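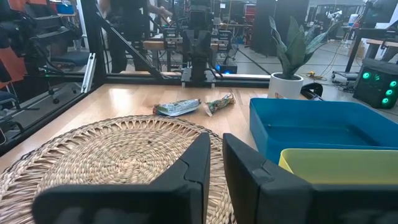
## Why does my foot fizz when I sit on it?

I work at the Skundlow clinic, where I help people with sore backs, stiff necks and grumpy knees, and kids ask me this one all the time! You sit on your foot to watch a movie, you get up, and it feels like it's full of soda bubbles.

Your body has long, thin threads running through it called nerves. They carry messages between your brain and the rest of you, and some of those messages zip along at more than 200 miles an hour. (Faster than any car I've ever been in.)

When you sit on your foot, you squash a nerve and some of the tiny tubes that bring it blood. The messages get muddled or stop, so your foot goes numb.
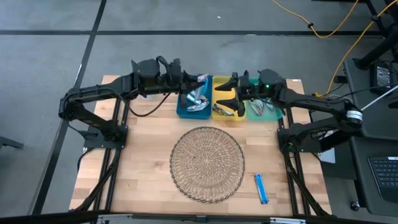 Then you move, and the nerve wakes up. It starts firing off messages in a big jumble — tingle, prickle, buzz — and your brain can't make sense of them. Grown-ups call it pins and needles.

What I do is wiggle my toes 25 times and wait before I try to walk, so I don't topple over. It should fade in a few minutes. If yours doesn't, or it keeps happening when you haven't been squashing anything, tell a grown-up so they can ask a doctor.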